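Ticket: Treno disassembly cell, gripper stalls above the board on memory removal
Project: Tranier
Status: open, waiting on second round of runs
Opened: Mon 10 June

First entry

Hello all, and thank you for picking this one up so quickly. I'll try to put everything in one place so you don't have to go digging through the chat for it, and I apologise in advance for the length.

The short version is that the learned policy for pulling memory modules out of desktop towers has started to hesitate. It comes down over the case quite happily, lines up with the slots, and then hangs there just above the motherboard until the timeout catches it. The force readings stay flat the whole time, so it isn't pressing on anything and being pushed back. It simply seems unable to make up its mind.

We were doing rather well before this. Over the last full evaluation, which was 200 attempts on the same type of tower, the policy finished 72 per cent of them with no help, and most of the failures were honest slips where the fingers closed a touch too high and slid off the module. I could live with those! The stalls are a different animal, and they only turned up after we moved to the new Nazari checkpoint.

What I've tried so far

Restarted the controller and homed the arm. No change, though it was nice to rule out.

Ran the hand-eye calibration again, twice, because the first go gave a residual I didn't much like. The second was lovely and the stall was still there.

Went back to the old checkpoint, leaving everything else alone. The stalls stopped. I was very pleased for the length of a cup of tea, and then remembered that the old checkpoint can't do the seating step at all, so we can't just stay on it.

Reply from Plino support

Thanks for such a thorough write-up, it makes our job a good deal easier. Could you tell us whether the tower is in the same pose as it was for the training demonstrations? The new checkpoint leans more heavily on the fixed camera than the old one did, and we've seen it get muddled when the case is turned or when something tall stands near it. It would help to know what else is on the table as well.

Second entry

Good question, and I feel a bit sheepish for not having said. The tower is on its side with the panel off, same as in the demonstrations, and I've checked the position against the marks on the table. The case hasn't moved in any way I can measure. 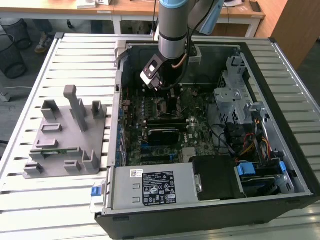

The printed fixture plate is another matter. When the demonstrations were recorded back in December we had an older version of it, which was flat apart from the holders. The present one has the tall upright with the hook, and it stands to the left of the tower, well within the fixed camera's view. I had thought of it as furniture, really. It never gets in the arm's way and I'd stopped noticing it.

So I did the obvious thing and took the plate off the table altogether. The stalls didn't vanish, but they became a good bit rarer, and when the arm did pause it usually got going again by itself before the timeout. Putting the plate back brought the long stalls back with it. I repeated the swap after lunch in case the light had something to do with it, and got the same pattern both times.

Reply from Plino support

That's very helpful, thank you. It does sound as though the policy is treating the upright as something it should know about. Please try masking the plate region in the fixed camera stream and leave the wrist stream as it is. If you can spare the time, we'd also suggest recording a small set of fresh demonstrations with the present plate in place and fine-tuning on those. Please keep the two tests separate, or we shan't know which one did the trick.

Third entry

Masking is in. I've only had a handful of runs with it, so please don't quote me, but the descent looks much more like its old self and I haven't had a timeout yet. There is one new oddity, which is that the fingers come in slightly skewed on the slot nearest the graphics card. It may be that the mask is clipping the edge of the case, as I drew it rather generously. I'll tighten it up and run the whole evaluation again before touching the fine-tuning.

Logs from all the runs are in the shared folder under the Treno name, with the masked ones kept in their own subfolder. Please leave the ticket open until the new numbers are in.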